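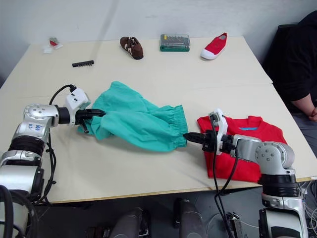 Chapter 4
Folding and Sorting Clothes at the Table

After reading this chapter you will be able to:
– prepare a table for folding
– fold T-shirts, shorts and trousers to one common width
– handle elastic cuffs and waistbands without stretching them
– arrange a finished pile so that it can be put away in one trip

Folding is the last step of the laundry, and many households do it in a hurry. The clothes come from the line, they lie on a chair until evening, and then they must be ironed although ironing was not necessary. In the first three chapters we spoke about washing, drying and the care label. Now we come to the table.

A good folding table is flat, light in color and a little below the height of the elbow. On a light surface a stain is easy to notice, and a stained garment should go back to the wash before it is folded. The width of the table is more important than its length. In the exercises we use the Priswood table, which is 76 centimeters high, but any kitchen table of similar height will do. Wipe it first and let it dry. Small objects can stay at the back, as long as the front half is free for the cloth.

Begin with the easy pieces. A T-shirt has a clear shape and it shows quickly if the fold is straight. Lay it face down, bring both sides to the middle, then fold from the bottom to the collar. Put the finished shirt to one side of the table, near you, and keep the middle for the next piece.

Loose cotton garments with gathered cuffs are more difficult. The cuff pulls the fabric together in many small pleats, and the leg beside it does not want to lie flat. Hold the garment at both ends and lift it a little from the table. Pull gently, only until the large wrinkles open – the pleats at the elastic must stay as they are. Lower it again and smooth the leg with the flat hand, always from the middle toward the ends.

Kocabaş cotton, used in the sample garments of this book, keeps a fold well. The thinner Grundier jersey slides and should be folded one time less.

Words to learn in this chapter: cuff, waistband, pleat, seam, crease, hem, pile.

Before you continue, take five garments from your own laundry and fold them as you normally do. Keep this pile until Section 4.3, where you will measure it. The Jista folding chart is printed on page 164.

4.1 Preparing the Surface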